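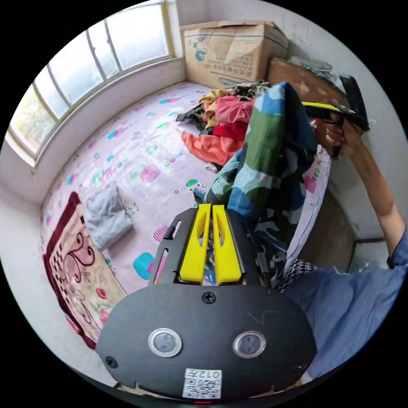 Drap rose pâle à petits personnages, sur un lit.

Trurusen – motifs de textile de maison

Trurusen est une petite collection de fiches sur les motifs imprimés du linge de lit. Je l'ai commencée pour mon usage personnel, quand je cherchais comment nommer les dessins dans un catalogue en trois langues.

Contenu

La version présente contient 1098 fiches. Chaque fiche est une ligne du fichier motifs.csv, avec les colonnes suivantes :

id : numéro de la fiche
famille : fleurs, rayures, carreaux, personnages, géométrique, autre
fond : couleur dominante du tissu
couleurs : les autres couleurs, séparées par un point-virgule
raccord : hauteur du raccord en millimètres, vide si elle n'est pas connue
note : texte libre, en français ou en thaï

Le fichier est encodé en UTF-8. Le séparateur est la virgule, et les notes sont toujours entre guillemets. Une note est limitée à 2000 caractères.

Origine des fiches

Les 1000 premières fiches viennent des cahiers de l'atelier Pongsiri, que j'ai recopiés à la main. Les autres ont été ajoutées en août avec l'outil de saisie Zurkero. Dans cette deuxième partie, la colonne raccord est souvent vide.

Limites connues

La différence entre « rose pâle » et « saumon » dépend de la personne qui a écrit le cahier. Je n'ai pas corrigé ces mots – je préfère garder la source telle qu'elle est. La famille « autre » est trop grande et sera divisée dans la prochaine version.

Utilisation

Le fichier s'ouvre dans un tableur ordinaire. Pour Hellix, il faut d'abord renommer la colonne id en ref, sinon l'import s'arrête à la première ligne.

Contact : Buppha Kamolrat. Les corrections sont bienvenues, avec le numéro de la fiche s'il vous plaît.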